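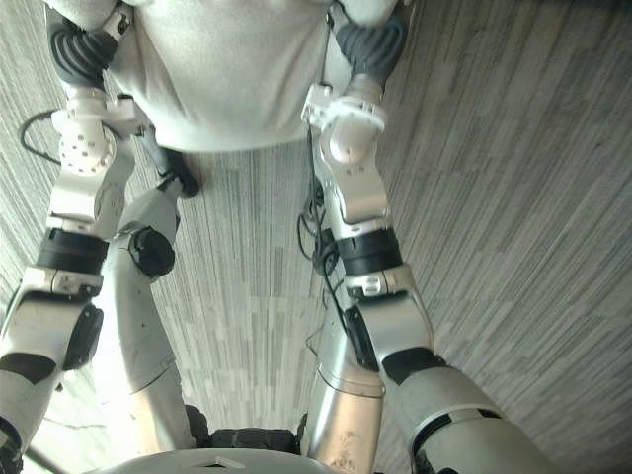
Grestar, 02/09/2021

Shared Workshop Build — Notes for Week 5

These notes go with the two-arm build. Read them before you touch a cable.

The kit maker, Sanell, says a beginner can have both arms moving in an evening. I doubt it. Our last group took four, and one of those went on finding a connector that wasn't pushed home.

Cables first. On the right arm they hang in loops from the upper wrist area down past the black band to the elbow. The manual calls this "service slack". I'd call it a snag waiting to happen, but tie them too short and the elbow can't bend. Move the joint by hand, power off, through its full travel, then decide.

The cloth cover. Nishad's build guide claims fabric keeps dust out of the body. Maybe. No test is given, and I've yet to see one. What cloth does do is crease and catch, so check the hem wherever a gripper comes near it.

Calibration. The software will report two arms "matched" when they plainly aren't. Use a ruler as well. Write down both readings, even the embarrassing ones.

Carpet is a poor floor for this work — dropped screws vanish. Bring a tray.

For next week: read the Flirkumum notes on joint limits, section 2, and mark any claim that comes without a measurement.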